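Flostmont Bench Robot Users — minutes of the monthly meeting

Held Sunday, 24 June 2018, upstairs at the Statilgate building. I took the notes again, so if I've got your point wrong, tell me before the next one and I'll fix it.

Apologies
Three people sent word. The Zurnley folks came late because of the bridge and missed items 1 and 2, so I've written those up a bit more fully for them.

1. Last month's minutes
Agreed, with one change. I'd written that the McIntyre checklist was "adopted." It was only adopted for trial, and I've been told off for that (fairly!).

2. Speed limits while someone is at the table
This took up most of the first hour. The draft says arms run at no more than 90 millimeters per second whenever a person is within reach, and a few of us thought that was painfully slow for plain pick-and-place work. I was one of them. The other side said that if we allow a faster setting for "easy" tasks, then every task will be easy by Friday — and I have to admit they know us pretty well. We kept the 90 for the trial. Anyone who wants it raised should bring their stop-distance measurements to the next meeting, taken with the gripper they really use and something in it.

3. Emergency stop
We agreed on the wording: the stop button has to be in reach of the person running the session, from where they sit, without leaning across the table. A stop on the screen doesn't count. Zurnley asked if a foot pedal would do. We said yes as a second stop, no as the only one. They'll write a paragraph on pedals and send it around.

Break. The coffee machine is still leaking. I put a tray under it.

4. Two arms sharing one table
I'd been looking forward to this one. The draft had a single line on it ("avoid collisions"), which isn't much of a rule, and we've replaced it with these:

Each arm has its own home position, and both go home before anybody reaches in.
The area where both arms can reach is written down in the setup sheet, even if it's only a sketch.
Only one arm closes on an object at a time, unless the task is a handover.
Cables get enough slack for the full reach, and the person running the session checks them by hand before power goes on.
Things that aren't part of the task stay at the back of the table, out of the sweep of both arms.

There was some grumbling about the last one. A couple of people like to keep their tape and scissors handy, and I do too. We settled on "at the back" instead of "off the table," which I think everyone can live with.
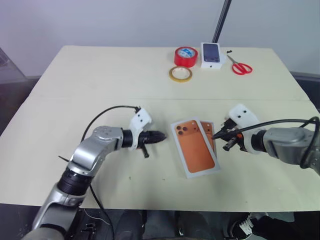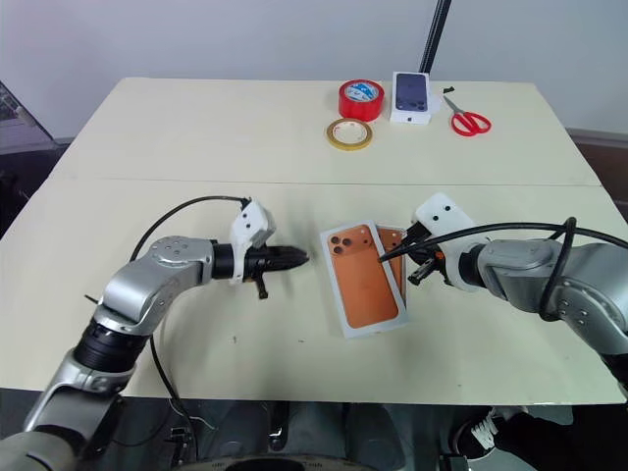 Somebody asked if the shared area should be marked on the tabletop itself. I like the idea, but McIntyre has had trouble with marks confusing their vision setup, so we left it optional. If you do mark yours, please write down what you used and whether it bothered the cameras.

We also talked about brackets. The rule will say that any printed part on an arm gets looked over for cracks before each session and replaced if there's any doubt. No set lifetime for now — we just don't have the numbers.

5. Incident log
The shared log now has 308 entries, and far too many of them just say "stopped, restarted." Please write what the arm was doing and what it was holding. One sentence is plenty. I'll add a box to the form so it's harder to skip.

6. Money and room
The room is ours through the fall at the same rate. We spent a little on label tape and nothing else.

To do before next time
Me: new box on the log form, clean copy of the two-arm rules.
Zurnley: paragraph on foot pedals.
McIntyre: a short note on the marks problem.
Everybody: try the two-arm rules for 2 weeks and send me whatever gets in your way.

Next meeting is in the same room, and we start with speed limits while we're all still fresh.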